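4. Setting up the Raptis label printer

The box says setup takes 15 minutes. Allow longer, mainly for the driver.

1. Put the printer on a flat surface and pull off all the orange tape. There is a strip under the lid that the quick start card leaves out.
2. Load the roll with the labels facing up. Grorov rolls fit. "Universal" rolls may not, whatever the wrapper claims.
3. Close the lid until it clicks on both sides.
4. Hold the feed button until one blank label comes out.
5. Install the driver before you plug in the cable – the automatic install tends to pick the wrong model.

Note: A roll is sold as 2,000 labels. We got 1,468 out of our last one, so keep a spare.

CAUTION: The print head stays hot after a long run. Do not clean it until it has cooled.

4.1 Picture labels

The software can shrink a photo to fit a storage label. Use large, plain shapes in strong colors. Fine detail will turn to mud, even on the "high" setting.
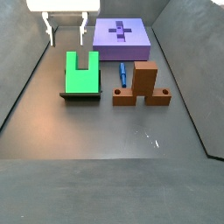

Fig. 6. Purple box with a cross-shaped recess, green U-shaped block below it.

6. Set the width to 42 mm and print one test label before you print a batch.

Contact Unmont Support | © Unmont | Back to top

This site uses cookies. By continuing you accept our cookie policy. OK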